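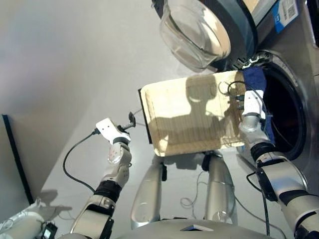
Kamath Household Studies Group

Visit to the Gisura laundry rooms, open day, 5 Oct 2024

Five of us went over on the morning bus and were at the gate by ten. Gisura runs the laundry for a block of supported flats and opens the ground floor to visitors twice a year. Entry was free but you had to book, and they had 90 places for the day. We were put in the second group with Hagos Araya, who looks after the machines and the training of new staff.

The first room is the sorting room. Bags come down from the flats with a numbered tag and are emptied on to long tables. Pockets are gone through by hand. Hagos said the usual finds are tissues, coins and chargers, and he keeps a tub of things waiting to be claimed. Bhavana Kurian asked how they handle items that come down without a tag. They go on a shelf for 29 days and then to the charity shop.

Next door are the washers. These are ordinary front loaders of the sort most of us have at home. The one we stopped at has a silver-gray body and a round door with a thick dark rim and domed clear glass. The door was wide open, with dark blue cloth and thin black cables dipping into the drum opening over the gray rubber gasket. A cream-coloured tray with a faintly striped, wood-like surface was there too, with a few coils of the same sort of cable near one end. The floor in that part is pale gray and shows every bit of fluff, so it gets swept between loads.

We spent longest on the gaskets. Hagos pulled back the fold on another machine and showed us what collects in it: hair, grit, a hairgrip and a good deal of gray paste. His routine is to wipe the fold after the last load of the day and leave the door open overnight. Once a week the filter comes out over a shallow dish. Two of our group admitted they had never opened theirs.

Detergent is Vullon powder for whites and bedding and a liquid for everything else. They measure it with a scoop marked in pen, and the marks are lower than the ones on the packet. Bhavana wrote them down and will put them in the shared folder. Softener was dropped last year after complaints about the towels.

Drying was less interesting, mainly because two of the dryers were off for repair. The folding tables are at the right height for standing work, which ours are not. Sheets are folded by two people and go back upstairs in Wotar crates with the tag clipped to the handle.

Tea was in the side room at half past twelve. There was a display of old wash labels and a chart of loads by month. The target was 1000 loads for the year and they expect to pass it in November. Some of us thought that was low for the number of flats, but it leaves out the residents' own machines.

To follow up: ask Hagos for the weekly cleaning sheet, check the height of our folding tables, and find out where the mesh bags for small items come from. The bus back leaves from the other side of the road and is hourly on Saturdays.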